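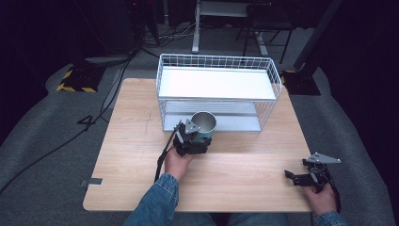 Hawi Tesfamariam had the planner log open on one monitor and the failures on the other. There were 14 failures. In every one the arm reached the cup, closed on it, lifted, and then stopped with its elbow out, as if it had forgotten the next word of a sentence.

"It's the wire," Dagim said. He had a sandwich in one hand. "The depth comes back full of holes. It thinks it can go through the side of the basket."

"It doesn't go through the side. It doesn't go anywhere."

She scrolled. Vornel, the planner, was asked for a path, searched for its allowed 200 milliseconds, and returned nothing. The policy asked again. Vornel returned nothing again. After 16 tries the supervisor process cut in and held the joints where they were.

Dagim leaned over and got a crumb on her desk. "So give it more time."

"I gave it a full second last night. Same thing."

He went back to his chair. Bezawit came in with her coat on, read the screen over Hawi's shoulder, and asked what the collision model used for the basket.

"A mesh. Tín made it in March."

"Is the top shelf in it?"

Hawi opened the file. The basket turned slowly in gray. It had the rim, the upright wires, the upper shelf and the lower shelf. She zoomed in on the gap between the two shelves, and the gap was not there. Someone had run the convex hull step on export. As far as Vornel knew, the basket was a solid block, and the policy kept asking it to put a cup inside.

"Well," Bezawit said.

"The people never had trouble with it," Dagim said. "They just put the cup in."

"The people weren't using the mesh."

Hawi split the model into pieces, one for each shelf and one for each side, and exported it again. It took most of an hour. She named the new file basket_parts and left the old one where it was, with a note on top in capital letters. Then she replayed the first failure. Vornel found a path in 31 milliseconds. She replayed the second, and the third.

The ninth one still failed. The elbow went out and stayed there.

Dagim had stopped eating. "Is that the same one?"

"No. This one has a path. It just isn't taking it."

Bezawit took her coat off and hung it on the door. Hawi opened the controller log, found the time stamp, and began to read from a few lines above it.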